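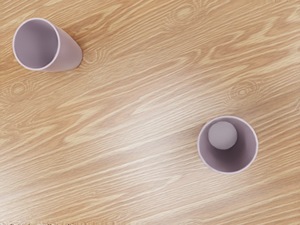 Prutex opens cup return program in Thepsuriya after the summer trial

THEPSURIYA, July - Prutex, the company which makes reusable tableware for cafes and canteens, today announced that its cup return program will become permanent in the town of Thepsuriya. The program carries the name Irareck and was tested during the spring in cafes, in the school canteen and at the evening market.

Under the program, customers pay a small deposit when they buy a drink in a reusable cup. They can bring the cup back to any partner of Irareck and receive the full deposit again. It is not necessary to return the cup to the same place where the drink was bought. The cups are collected every evening, washed in the Fivurden washing hall and delivered back to the partners before 6 a.m.

During the trial, 1,662 cups were in use. Prutex asked the partners to keep a simple record of returns, and from these records the company decided on several changes for the permanent program. The most important is the opening hours of the return points. Many customers buy a drink on the way to work and want to give back the cup late in the evening, when most of the cafes are already closed. For this reason, two return points will now stay open until 11 p.m., one at the bus station and one beside the market gate.

"We learned very much from the people who used the cups each day," said Usa Kaewkla, program manager of Irareck at Prutex. "Before the trial we were speaking mostly about the washing. The customers were asking us about other things - where can I leave the cup, does the lid fit, can my child carry it. We have tried to answer these questions in the new program."

The deposit stays the same as in the trial. A customer who loses a cup pays nothing more than the deposit, and the partner has no cost for lost cups during the first 5 months of the contract. After this period, the partner and Prutex share the cost in equal parts.

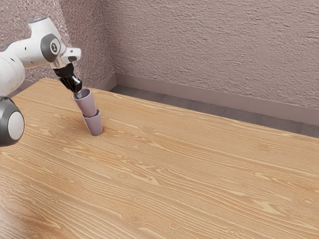 Cups that fit one into another take less space on the shelf.

Storage was a frequent subject in the talks with cafe owners. Several kitchens in the old part of Thepsuriya are very small, and the owners were worried that reusable cups would fill the counter in the morning hours. Partners can now choose between a full delivery at the start of the day and two smaller deliveries, the second one at 1 p.m. There is no extra charge for the second delivery.

Prutex also changed the delivery crates. The crates in the trial were too wide for some back doors and had to be carried sideways, which the drivers did not like. The new ones are narrower and have a handle on each short side. Old crates will be exchanged step by step until the end of the year, and partners do not need to do anything.

The Fivurden washing hall, which was before used only for canteen trays, has received a second washing line for the program. Prutex has hired 3 new employees for the evening shift and is looking for a driver with knowledge of the market area. Applications are accepted at the office of the washing hall on weekdays.

"A cafe owner has enough to think about at seven in the morning," said Kaewkla. "The clean cups should be at the door, and the used ones should be gone. This is our part of the work, and we want to do it quietly and on time."

Cafes, canteens and food stalls in Thepsuriya can join the program at any time. The contract is for one year, and the partner can leave it with a notice of one month. Organizers of street festivals and sports events can also borrow cups for single days - requests should be sent at least two weeks before the event.

About Prutex
Prutex develops and rents reusable cups, plates and trays for businesses which serve food and drinks. The company runs the Irareck return program and the Fivurden washing hall.

Press contact
Usa Kaewkla
Program Manager, Irareck
Prutex, Thepsuriya
Interviews and visits to the washing hall are possible by appointment, preferably after 2 p.m.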